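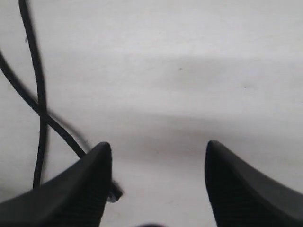
Cable picking, week three

The cable task is now the biggest part of the set. We are at 1,310 episodes in total across everything, and 900 of those are cables. I did not plan it that way. The blocks and cups went quickly and then the cables kept needing more.

The task sounds simple when I write it down. There are black cables on a white table top. The arm comes down with the fingers open, closes on a cable near the plug, lifts it, and moves it over to the tray. A person drives the arm the whole time and we record what the wrist camera sees along with the joint positions and the finger opening. Later a model trains on all of it and tries to do the same thing on its own.

What makes it slow is that a cable never lies the same way twice. With a block I can say "left side of the table, turned a bit" and that covers most of what the model needs to know. With a cable I have to think about where the plug is, which way it points, what the rest of the cable does behind it, and whether it crosses another one. Crossings are the worst. If the driver grabs too far back from the plug, the second cable comes along for the ride and I have to decide whether to keep the episode.

My rule for now is to keep it if the driver fixes it. If the driver opens the fingers, backs off and tries again, that is useful and it stays in. If the driver just carries both cables to the tray, it goes in the reject folder. The people at Borkowska who did the first round of labeling kept everything and sorted it out at training time, and that may be the better way. I don't have the disk space to find out.

Where the fingers hide things

The wrist view has one big weakness for this job. When the fingers are low and open they take up a lot of the bottom of the picture, and whatever runs behind them is gone. A cable can go in behind the left finger and you only have its plug showing by the inner edge to tell you where it ended up. A person driving can look over at the table. The model gets only the camera.

I went back and forth on adding a second camera on a stand. The Rilline setup has one and their grasps on thin things are better than ours. But it also means the stand has to be in the same spot every time, and our table gets moved. For this round I am staying with the wrist camera alone and asking drivers to do two things:

Come in from higher up, and stop for a moment before going down, so there are a few frames with more of the cable in view.

Line up the plug between the fingers before the last part of the descent. Don't slide sideways at the bottom.

The second one matters more than I expected. Sideways moves at the bottom push the cable, and then the recording is mostly a person chasing a plug across the table. I watched 13 of those in a row one morning and took them all out.

Lighting and the table

I have stopped trying to get rid of shadows. On a plain white top there is nothing else to look at, so every soft gray band looks important on the screen, and I spent most of one afternoon in September moving lamps. Then I tried the trained model on pictures with and without the shadow and could not see a difference in where it went. Soft shadows are fine. A hard shadow next to a black cable is a different matter, and the early model did close on one of those more than once.

Small specks on the surface I also leave alone now. I wipe the table at the start of a session and that is it. The arm will have to work on a table that isn't spotless anyway.

The plain white top itself is a problem I am putting off. Black on white is the easiest case there is. We have a gray mat from Ploltholm and a piece of board with a wood pattern, and the plan is to do the next batch on those. I expect the numbers to go down when we do.

How a session goes

A session is two hours, with one driver and one person at the table. The table person drops the cables, and I do mean drops. When we placed them by hand we ended up with the same nice curves over and over. Dropping from about elbow height gives more crossings and more plugs pointing the wrong way.

The driver does 5 episodes and then they swap. Longer stretches than that and the driver starts to rush the approach, and it shows up in the recordings as a shorter and shorter pause at the top.

After each swap somebody checks that the last file opens. We lost a full session at Trernasstead to a recorder that was running but not writing, so I am strict about this one.

Still to do

Go through the crossing episodes again and tag which cable was on top, where it can be seen at all. In plenty of them it can't, and I need a third tag for that.

Ask for a few dozen empty closes – fingers shut with nothing between them, then a retry. We have almost none.

Try the gray mat. Then write up what the model does with a cable color it hasn't been shown, if I can find a cable in this building that isn't black.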